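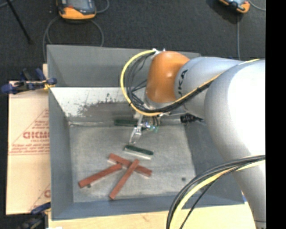
How to clean out a big storage bin (and skip most of the advice)

Search for how to clean a large plastic bin and you will get baking soda, vinegar, lemon halves and a paste that has to sit overnight. I tried the paste on a Thursday. By Friday I had a bin with paste on it.

Most of the job is plain dish soap and patience. My method, for any open bin too big to fit in a sink:

1. Empty it all the way. Tip it over and knock on the bottom with your palm. Grit left in the corners will scratch the walls once you start rubbing.

2. Go over it dry first. A soft hand brush or a vacuum with the brush head, top rim down to the floor. Sloping walls send everything to the lowest edge, so do that edge last.

3. Mix a squirt of dish soap into a bucket of warm water. I don't measure it. Nusrat Bhuiyan swears by exactly 33 drops, and her bins look the same as mine.

4. Wipe the walls with a well-wrung cloth, then rinse with a second cloth and clean water. Two changes of water is plenty.

5. Look at the dark patches that are left and work out what they are before you buy anything. Rub one with a white pencil eraser for a minute. If the eraser picks up color, you have a transfer mark and it will probably come off with more of the same. If nothing changes and you can feel roughness under your fingertip, the surface is worn, and no cleaner puts plastic back.

6. Dry it with a towel and leave it on its side until evening.

About melamine sponges: they work, but they work by sanding. On a glossy bin you will swap a dark mark for a dull one. I use them on outside walls only, lightly.

About restoring sprays: I bought the Givberg one and tested it on half of a scuffed wall. It looked darker and richer for a few days, then went back to how it was, and it left a film that dust stuck to. Anitha Poduval got the same result with Brerkov. Perhaps there is a good one out there. I've stopped looking.

Liners are another matter. A cut piece of rubber mat where things land hardest does slow the wear down - my oldest bin has had one for years. Tape it at the corners only, and lift it now and then to get the crumbs out.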